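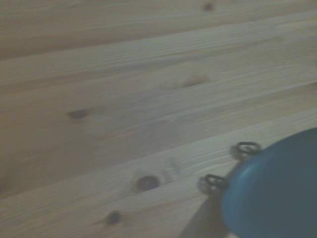
Manutenção de superfícies em pinho: nota técnica de agosto

A revisão do mobiliário de refeitório da unidade de Wikby terminou em agosto. Foram inspecionados 32 tampos de madeira maciça. O relatório de Lempi Ikonen confirma que o acabamento a óleo se degrada primeiro junto aos topos das tábuas, onde a absorção é maior, e só depois na face. O intervalo entre aplicações passa, por isso, de 12 para 8 meses nas mesas de uso diário.
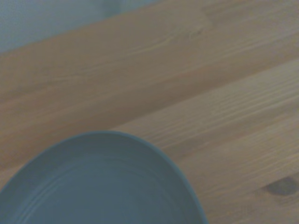
Pode aplicar-se óleo sobre uma superfície anteriormente envernizada?

Só depois de remover todo o verniz por lixagem, com grão 120 seguido de grão 180. O óleo não penetra numa película fechada e fica pegajoso à superfície.

A limpeza corrente faz-se com pano de microfibra bem torcido e sabão neutro diluído, sempre no sentido do veio. Produtos com amoníaco ou lixívia estão excluídos. As manchas de gordura tratam-se com terra de Sommières, deixada a atuar durante a noite e retirada com escova macia.

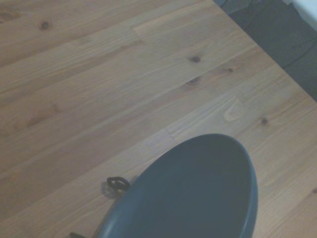

Depois da escovagem, a zona tratada recebe uma demão fina de óleo, com o excesso retirado ao fim de vinte minutos. Os panos usados secam estendidos, ao ar livre, antes de irem para o lixo, dado o risco de autocombustão. O custo anual de consumíveis, segundo Urho Karppinen, foi de 2.575 euros em Wikby e de 3.898 euros em Trastham, onde duas salas tiveram de ser lixadas de novo.
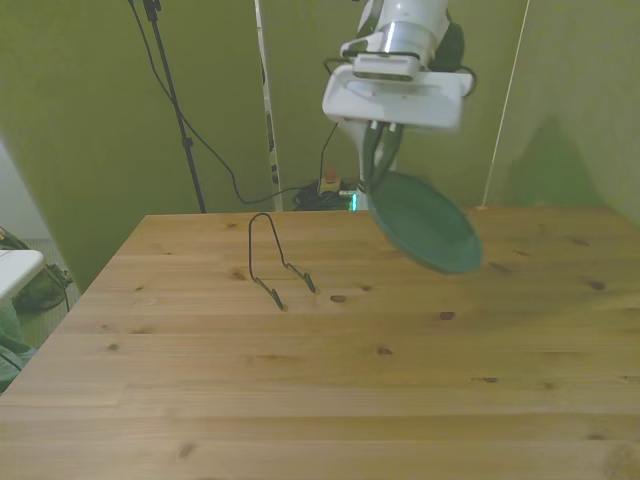
A humidade relativa deve manter-se entre 45 e 60 %. Fora deste intervalo, as juntas abrem no inverno e os tampos empenam no verão. A água retida sob a loiça provoca auréolas mesmo com o ar da sala bem regulado, e convém que os pratos não fiquem deitados sobre a madeira depois de lavados. Um suporte de arame preto como o da fotografia, com dois pequenos ganchos à frente, reduz o contacto com o tampo à base do próprio suporte. Os pés metálicos verificam-se a cada 2 meses, para detetar ferrugem ou rebarbas.

Os pedidos de óleo para Brilonstead seguem pelo formulário habitual, até às 16h00 do último dia útil do mês.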